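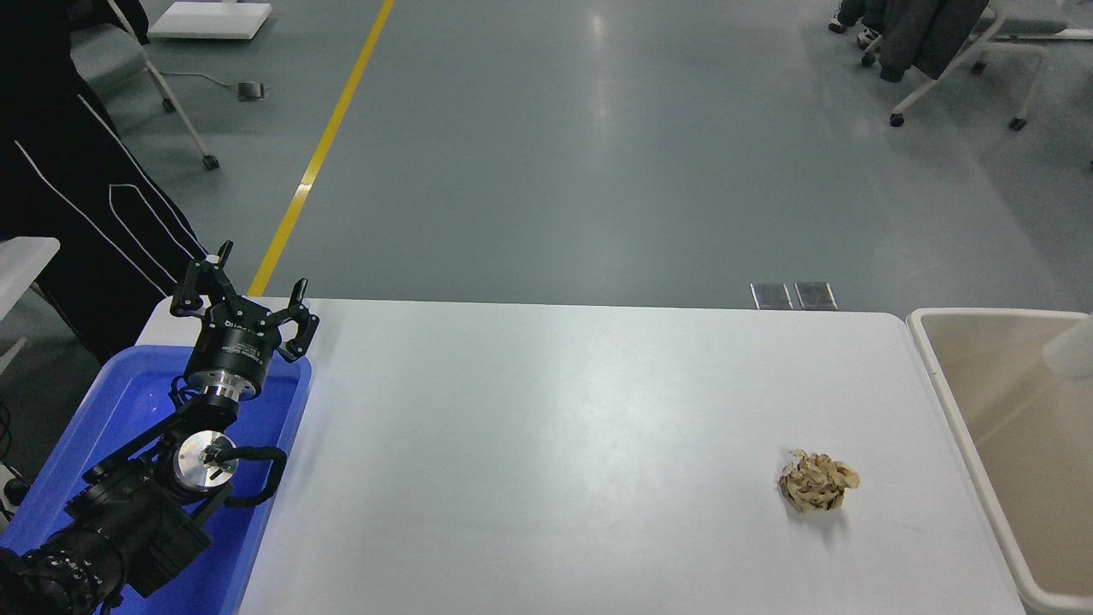

Erkanar Work Table and Oltside Trays: Review After One Season

Posted in September, by the bench notes editor

I bought the Erkanar work table in spring for our small packing room, together with a set of Oltside trays and bins. I waited a full season before writing, because in my experience every table is good in the first week. Now I have enough to say, good and bad.

First, what I needed. We sort and pack small parts, paper goods and sometimes dried plants for decoration. The work is simple: things come in at one end, a person looks at them, and they go out in a bin at the other end. For this I wanted a long, white, flat table with nothing on the legs to hit with the knee. My old table was dark brown, and small brown things disappeared on it. We lost many labels and twist ties this way.

The table top

The top is white and matte, and the matte part is the best decision of the manufacturer. Our ceiling lights are strong and the floor is gray and quite shiny, so there is already enough reflection in the room. On the table there is no glare. A crumpled tan thing on it, paper or dried plant, is visible from the door, and even its shadow is soft. When I work in the evening, until 8 or 9, my eyes are less tired than before.

The matte surface has one bad side. It keeps marks from pencils and from rubber soles (please do not ask me why a shoe was on the table). Warm water with dish soap takes off most marks. For the pencil I had to use a melamine sponge, very lightly, and after that the place was a little smoother than the rest. If you look from the side, you see it. I look from the side every time, of course.

The edges are straight and not rounded very much. If you lean on them with the forearms for a long time, you will feel it. I put a strip of felt on my side and now it is comfortable, but for this price I would like to not buy felt.

Assembly

The instructions come in 4 languages and the English is not the best one. I had the help of one colleague and we needed an afternoon. The bolts are in a bag without numbers, and two sizes are almost the same length. Put them next to each other before you begin. We did not do it, and we had to take one leg off again.

There are adjustable feet, and they are good feet. Our floor has a small slope toward the wall, which I did not know until I had a level table to compare with. After a month I checked again with the level and had to turn only one foot, a quarter turn.

The blue tray

Oltside sells this tray in several colors. I took the bright blue, and I recommend it if your table is white. The eye goes to it immediately, and people put the things where they should be. It is glossy plastic with a raised rim. Dust comes off with one wipe. Wet things slide in it, so I do not use it for anything with water.

The rim is high enough to stop round things from rolling out, but not so high that your wrist hits it. I keep the tray at the left end of the table for everything that is not yet sorted. The gloss has scratches now, mostly in the middle, from metal parts. They are only visible when the light comes low.

The beige bin

This one I like less by the look and more by the use. It is a plain open bin in beige, rectangular, with a thick rounded rim. The rim is the reason I bought a second one. When the bin is full of heavy things, a thin rim cuts into the fingers, and this rim does not. The floor inside is smooth, so small pieces come out completely when you turn it over.

I keep it at the right end of the table. The color is a problem for us only when we sort brown paper. Tan things in a light-tan bin are hard to see, and one time I thought the bin was empty and put it away with things inside. If Oltside would make the bin in the same blue, I would change tomorrow.

What it cost

The table was 2949 in our local money, delivery included. One tray was 66. It is not cheap for a table. Before, I had a Barbosa folding table that cost 792, and I want to be fair to it: for occasional use it is enough, and you can put it behind a door. But it moved when two people worked on it, and the middle went down a little after the first winter. If you work at your table every day, I would pay the difference. If you need it for a weekend market, take the Barbosa.

I also looked at the Wisico table, which has a shelf under the top. I did not buy it because of my knees. In the shop I sat down and hit the shelf two times in one minute.

Small complaints

The protective film on the top was very difficult to remove near the corners. There was glue left, and I needed cooking oil to clean it. Also the box was damaged on one side when it came, but the table inside was fine.

My opinion after one season

I would buy the table again, and the tray also. The bin I would buy again in another color. For the edges and for the bag of bolts I take off one star, so four from five. I will write again after the winter if the top becomes yellow, as one other buyer wrote that it happens near a window.

Comments (4)

packing_aunt: Thank you for the part about the pencil marks. I use a white eraser on mine, the soft kind for drawing, and it leaves no smooth spot. Try it before the sponge.

greybench: Does the blue tray stack? The shop page doesn't say.

Author reply: Yes, but they hold together strongly if there is dust between them. I put a piece of cardboard in between.

momo77: Mine sits by a south window, two years, no yellow so far. The feet did rust a bit though, we mop a lot.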